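March 18, 2022

Up early and on the first bus to Torkport. Cold in the unit again, so I kept my coat on until the heater had done something.

Spent the morning on the laundry task. We want 600 good demonstrations of it by the time Heriberto Correa goes back to Wesitz, and when I sat down we had 33. The old way, with the leader arms, I was getting so few in an hour that I had started to dread it. The hand-held grippers are quicker. You hold one in each hand and do the job more or less as you would at home, and the position of each gripper gets recorded along with the opening and closing of the jaws. My shoulders still ache from last week on the arms, left one mostly.

Heriberto watched the first few and said I was going too fast. He is right that the policy copies everything, the dithering as well, but it also copies a snatch, and the Brivden arms cannot snatch. So I slowed down. Approach, stop, close, lift. He also wants me to keep the spare hand still when it has no work to do. I wave it about without noticing, and then the robot learns to wave too. We saw that in December with the cups.

Threw away 6 before lunch. In two I let the jaws slip off the cloth, and in the others the tracking jumped when I tilted my wrist too far over. I kept one where I missed the first grasp and went back for it, as Heriberto thinks the recoveries are worth having. I am not sure. We will see when it trains.

Dark clothes are the worst. Folds in black or navy hardly show up on the head camera and I end up going by feel, which the robot can't do.

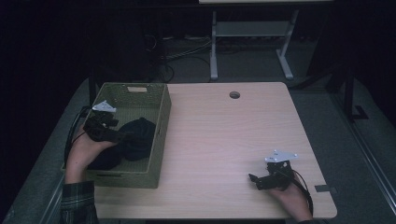
Left gripper in the basket, right one parked on the table.

Soup for lunch, then more of the same until four. The cables want seeing to, I keep dragging them with my sleeve. Asked if we could have longer ones and was told to put it on the list.

Ran the checkpoint from last night's training on the robot before we locked up. It went to the right place and closed above the cloth, twice. Third try it got a sleeve and held on. Left it at that.

To do: longer cables, lighter shirts for the basket, ring Ñahui about the spare jaws.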